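3.2 Garment care and length of use

The household survey covered 822 respondents in Zalholm and Stolmont, who were asked to record how often each outer garment was worn, washed and mended over a period of 14 weeks ending in December. Garments bought second-hand were entered on a separate sheet. Where a household shared clothing between members, the item was recorded once, under the person who wore it most.

Washing habits differed between the two towns. Respondents in Stolmont tended to wash knitted and heavy items after each wear, while those in Zalholm aired them and washed them less often. The difference remained when households with small children were left out.
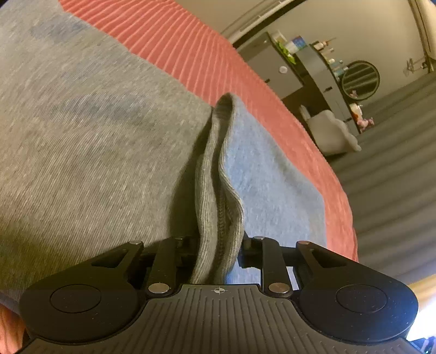
Page last changed: Thu 26 May

Figure 2. A large heather-grey garment spread over a ribbed bed covering.

Large garments posed a particular problem for the diary method. Many were kept on beds or chairs between wears, and respondents were unsure whether an item left out in this way should be entered as in use or as stored. The Nurent coding guide treats any garment outside a cupboard or drawer as in use, and we have followed it here — although the earlier Simiyu study did the reverse, so the two sets of results should be compared with care.

Mending was reported less often than washing in both towns. Seams and cuffs were the parts most often repaired, usually by hand and at home. Diaries from 6 households gave no entries for mending at all and were kept in the washing analysis only. The effect of fabric weight on length of use is taken up in Section 4.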